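Aus der Küche: Die Stäbchenschublade
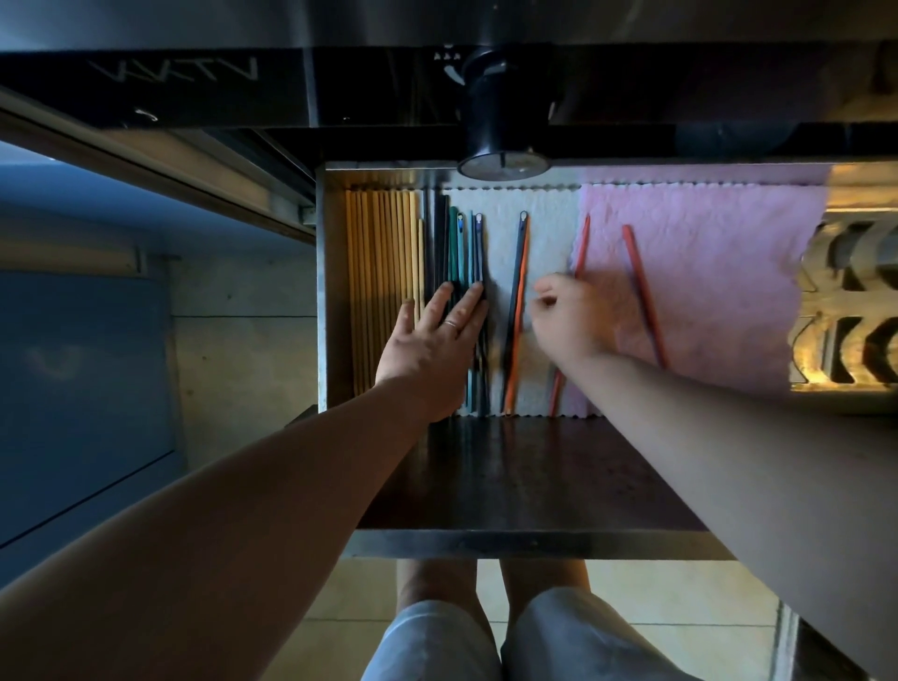
Stäbchen sortieren auf weißem und rosa Stoff, in der Schublade unter dem schwarzen Drehknopf.

Liebe Nachbarinnen und Nachbarn, liebe Freunde der Gemeinschaftsküche Lutbridge,

wer im Januar zu unserem Suppenabend gekommen ist, erinnert sich bestimmt noch an die Suche nach den Stäbchen. Die Suppe stand schon auf dem Tisch, die Schüsseln waren verteilt, und in der Küche wurden alle Schubladen aufgezogen, weil die einen ihre Stäbchen beim Besteck vermuteten und die anderen bei den Kochlöffeln. Gefunden haben wir sie am Ende an beiden Stellen, dazu noch ein paar im Glas auf der Fensterbank und welche in der Kiste mit den Kuchenformen. Gegessen haben wir dann trotzdem sehr gut, nur eben ein wenig später als angekündigt, und Bastien Langlois hat seine Nudeln der Einfachheit halber mit der Gabel bezwungen.

Waraporn Intarasuk hat sich der Sache nun angenommen, und dafür möchte ich ihr an dieser Stelle ganz herzlich danken. Die flache Schublade unter der schwarzen Blende gehört ab sofort den Stäbchen, und zwar ausschließlich! Die hellen aus Holz liegen links, dicht an dicht, daneben die schwarzen und dann die bunten in Petrol, Grün und Blau. Die roten haben ihren Platz auf dem rosa Tuch. Und dann gibt es noch das graue Paar mit den orangen Kanten, das mir persönlich am besten gefällt und nach dem ich, wie ich zugeben muss, gern als Erste greife.

Über die Tücher mit dem Wellenrand habe ich mich besonders gefreut. Waraporn erzählte mir, dass bei ihrer Tante die Stäbchen immer auf Stoff lagen, damit es beim Aufziehen nicht so klappert, und seit ich das weiß, stört mich das Klappern in meiner eigenen Küche zu Hause ganz gewaltig. Ich habe inzwischen zwei alte Geschirrtücher dafür geopfert und kann es nur empfehlen. Man nimmt sie ab und zu heraus, schüttelt die Krümel ab, steckt sie in die Wäsche und legt sie wieder hinein.

Ein paar kleine Bitten habe ich noch. Legt die Stäbchen nach dem Abwasch erst auf das Abtropfgitter und räumt sie ein, wenn sie wirklich trocken sind - die hölzernen nehmen es sonst übel. Alle zeigen in dieselbe Richtung, mit dem dicken Ende nach hinten. Einzelgänger ohne Partner kommen bitte nicht in den Müll! Oona Laitinen sammelt sie im Glas auf der Fensterbank und bindet im Sommer ihre Erbsen daran hoch. Wer daheim noch gut erhaltene Paare übrig hat, darf sie gern bei Delwyn Stubbs abgeben, denn bei größeren Runden wird es mit dem Vorrat schnell knapp.

Als Nächstes möchte sich Maxine Halliday die Gewürze vornehmen, ein Vorhaben, vor dem ich großen Respekt habe. Sie bittet darum, bis dahin keine weiteren angebrochenen Tütchen Paprika mitzubringen, wir sind wirklich versorgt.

Zum nächsten Suppenabend treffen wir uns wieder um 18 Uhr, zum Schnippeln gern schon eine Stunde früher. Bringt Hunger mit und, wenn ihr mögt, eine Schüssel für die Reste.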